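Mistthorpe Letter Kits: progress report to the Kovance Community Fund
Prepared by Efa Bevan, Sundgate Resource Library, 30th January
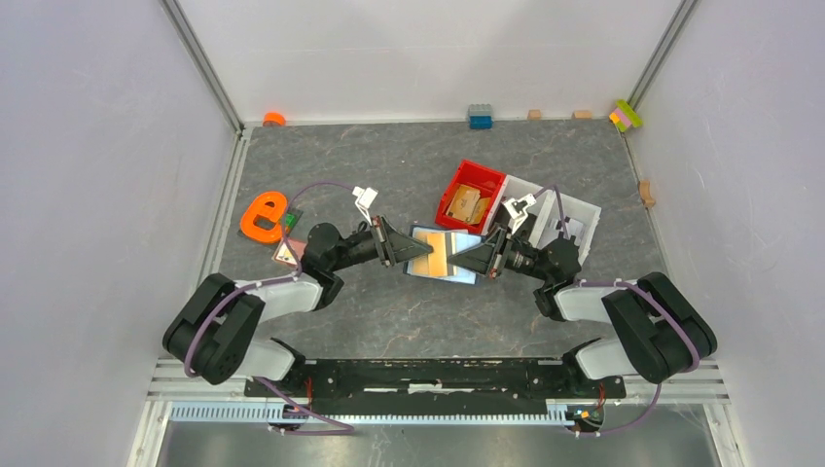 The large orange lowercase "e", with some smaller pieces.

Where we are up to

The grant covers the sorting, repair and repacking of the early reading kits that Sundgate lends to preschools, playgroups and families in the Mistthorpe area. When we applied, the kits had not been checked properly for several years. Borrowers were returning them with letters missing, and we were sending them out again without knowing it.

We now have 23 kits on the shelf list. Of these, 22 have been opened, sorted and checked against a new contents sheet. The last one is on long loan to the Lewis Street playgroup and we have agreed that they will keep it until the end of their term. It will be checked when it comes back.

Sorting the letters

The large lowercase letters are the part of the kit that gets the most use and they took the longest. Children are meant to pick them up, turn them over and trace the shape with a finger, so each one was looked at for splits, chewed edges and marks that would not wash off. We sorted nearly 400 letters in all, counting spares.

Some letters had drifted between kits. One kit had no "a" at all and another had several. The vowels wear out first. We had plenty of good consonants left over and not enough "e", and the "e" is the one that staff at the preschools ask for most, as so many of the first word cards need it. Replacements have been ordered and the first batch is here. The colours are not an exact match for the older sets. Cledwyn Ruddock and I talked about whether to hold out for a match and decided against it. Two of the preschools told us they would sooner have a full alphabet in mixed colours than wait.

Letters that were worn but safe have gone into a spares tub. Anything with a piece broken off was thrown out.

Cards, trays and small pieces

The smaller pieces were harder to sort than the letters. Over the years people have added their own things to the kits, including picture cards, little boards, offcuts used for counting, and trays from other games. Some of this is useful and we have kept it. Each kit now has a bag for small pieces with a list tied to it, and anything not on the list goes into a box in the back room until someone claims it or we find a use for it.

The card sets are in better shape than we expected. Most needed only a wipe. Where the corners had lifted we trimmed them and put the card in a clear sleeve. We stopped sleeving the whole set after the first few kits, as the sleeved cards would not fit back in the old boxes.

The contents sheet

The old sheet was a typed list on the inside of the lid and it was often missing or out of date. The new one is a single page with a drawing of each item and a space to tick it off going out and coming back. It has been through four versions. The third listed every small piece separately and borrowers told us it took too long, so the current version groups them by bag.

Returns since the new sheet came in have been better. People are telling us at the counter when something is lost, where before we would find out from the next borrower. We have not charged anyone for a missing piece and do not plan to.

Spending

Spending is within the budget you approved. Replacement letters came in a little over the estimate and storage bags came in under it. We have not yet bought the new boxes. The supplier we had in mind has stopped making the size we wanted, and the nearest one is too deep for the lending shelves. I would like to move part of the box money to shelf labels and a second set of spare vowels, and have written to you separately to ask about this.

Problems

Space has been the main one. Sorting needs a clear surface that can be left as it is overnight, and for the first few weeks we were packing up each afternoon and laying everything out again the next morning. Cledwyn has since moved the returns trolley and we have the long bench to ourselves.

We also lost time on labelling. The first labels peeled off when the bags were wiped down and all of them had to be done again with a tie-on tag.

The "b", "d", "p" and "q" shapes are still a nuisance in the older sets. With no mark on them to show the bottom edge they can be mistaken for one another, and they were miscounted more than once. We are adding a small dot to the base of each - a slow job, and only partly done.

Next steps

Between now and June we plan to finish the dots, check the Lewis Street kit, settle the boxes and put a short note in each kit with ideas for using the letters at home. A draft of the note has gone to two of the preschools for comment and one has replied so far. They asked for larger print and fewer suggestions.

We would also like to lend out the spare letters as small name sets, which families have asked for at the counter. There are enough consonants to begin, and the vowels depend on the second order.

Efa Bevan
Sundgate Resource Library, Mistthorpe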